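Drorkano Annotated Reader: The Foulkes Novels, Volume 2

Item no. 3483
Paperback, sewn binding
Publisher: Litness
Status: in stock

The second volume of the Drorkano Annotated Reader contains the full text of Brurnport, the longest of the Foulkes novels, with notes set at the foot of each page. The text follows the first printed edition. Spelling has been left as it stood, and changes made in later printings are listed in an appendix.

Brurnport is told by three narrators whose accounts overlap. A chapter table at the front gives the narrator, the setting and the span of time covered by each chapter.
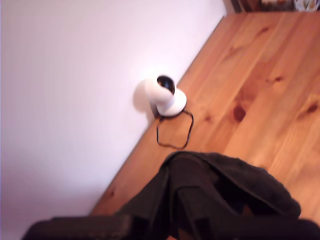

White pan-and-tilt camera on a wood surface

Contents
Introduction (15 pages)
Text of the novel
189 explanatory notes
Appendix of variant readings
Index of characters and places

The notes cover dialect words, shipping terms and legal procedure. They do not discuss later plot events, so the volume can be assigned for a first reading. Line numbers are printed in the outer margin every five lines.

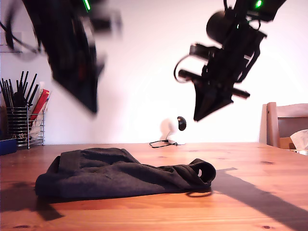
Photo: Litness

Ordering
Print run: 2000 copies. Class sets ship in one carton. Orders placed before noon leave the warehouse the same day. Volume 3 is scheduled for February and can be reserved under the series listing. Volume 1 is sold separately and uses the same page layout.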